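Clendau suspend ses bras de tri après un défaut de câblage

2023-02-07 - Clendau a mis à l'arrêt les bras robotisés de son atelier de Gernbridge, où ils apprennent à transvaser de petites pièces d'un récipient à l'autre. Un câble du poignet s'est pris dans une articulation pendant un essai et la pince s'est ouverte sans commande. Personne n'a été blessé.

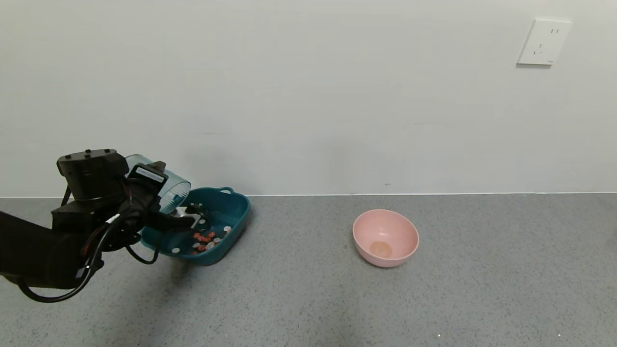
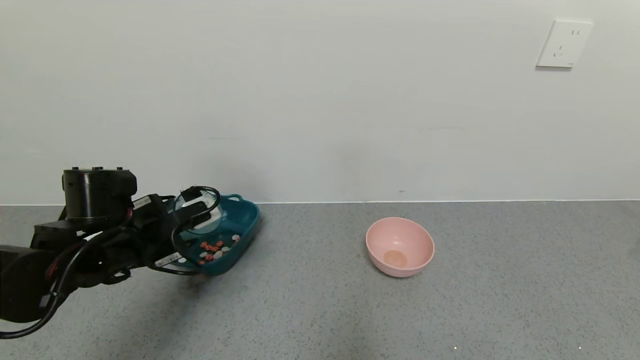
Le bras au-dessus du bac, à côté du bol rose, à deux moments du travail.

Selon le compte rendu interne, le défaut est apparu au cycle 54 d'une série de 200. Le bras a continué son mouvement pendant 4 secondes avant que l'opératrice, Ga-eun Yook, n'actionne l'arrêt d'urgence. Le logiciel de supervision, fourni par Nomotance, n'avait signalé aucune anomalie.

« La surveillance porte sur l'effort des moteurs. Une traction sur le câble de la pince ne fait presque pas bouger cette mesure », explique Fadwa Ait Brahim, responsable technique de l'atelier. L'examen du faisceau a montré une gaine entaillée et un connecteur à moitié sorti de son logement.

Les autres bras du même modèle ont été contrôlés dans la foulée. L'un d'eux présentait une usure comparable - moins avancée - au même endroit. Clendau a décidé de raccourcir la boucle de câble de 20 millimètres et d'ajouter un point de fixation sur l'avant-bras. Nomotance prépare de son côté une mise à jour qui coupera l'alimentation dès que la pince ne répond plus.

Gebremedhin Ayele, chargé de la sécurité, demande aussi que l'opérateur garde l'arrêt d'urgence à portée de main pendant toute la série. Jusqu'ici, le boîtier pouvait rester au poste de contrôle.

Les essais doivent reprendre en mars, d'abord à vitesse réduite.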